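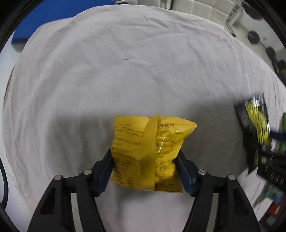

Photo: Luana Guerra

Trandis Community Help > Camping and Cabins > Before you go

Is a heated cabin at Feltau worth it in February, or is a tent enough?

Asked by Leonilde Bragança

Hello everybody. We are two adults and one child of six years, and we want to stay three nights at the Feltau campsite in February. I have camped many times, but always in summer and always in the south, so I have no experience with cold ground.

The campsite offers small cabins with a heater, and also normal pitches for tents. The cabin costs 60 a night and the pitch costs 13. For three nights this is a big difference for us. We own a tent for four persons and sleeping bags which are marked for spring and autumn.

My questions are these. Is the cabin warm the whole night, or does the heater stop? Do we need to bring our own bedding? And is it possible to cook inside when it rains? On the booking page I found only the sentence "basic comfort", and I don't know what I should understand by it.

Thank you in advance for your patience with my English.

2 answers
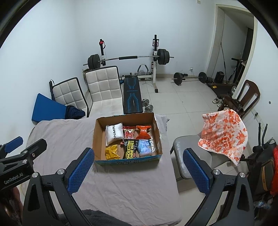 Answer 1, by Luana Guerra (marked as helpful)

Dear Leonilde, I stayed in cabin 10 last winter with my sister, so I can tell you how it was with us. Maybe they have changed some things after that.

The heater is electric and hangs on the wall by the door. It has a timer of two hours, and then you must press the button again. We went to bed at ten in the evening and I woke up at one with a cold nose. It was not terrible. With a child I would put the child's mattress on the side away from the door, where less wind comes in.

There are mattresses with a plastic cover, but no sheets, no pillows and no blankets. Your sleeping bags will be fine in the cabin if you add one blanket for each person. In the tent I would not use them in February. The pitches are on the low meadow next to the stream, and in the morning the grass there was white and hard.

Cooking inside the cabin is forbidden, also with a small gas burner. There is a shared kitchen behind the wash house, with four rings and one sink. It closes at nine in the evening. Bring your own pot, and a sponge too. For breakfast we only needed the kettle, and this one is in the cabin.

One more thing which I would have liked to know before: the last bus from Dillport does not go up to the campsite in winter. It stops at the village and you walk the rest with your bags, uphill, and there are no lamps on the road. Please arrive before it is dark, or ask the reception if they can fetch you. They did it for us, but we had to call two times.

If the money is a problem, ask for two nights in the cabin and go home on the third day. This is what I would do.

Answer 2, by guest1659

tent is ok if you have good mats. we did it in march no problem. kid will love it

Comment from Leonilde Bragança: Thank you both. I have written to the reception about the bus and I will take the cabin for two nights. Luana, do you remember if the wash house was heated?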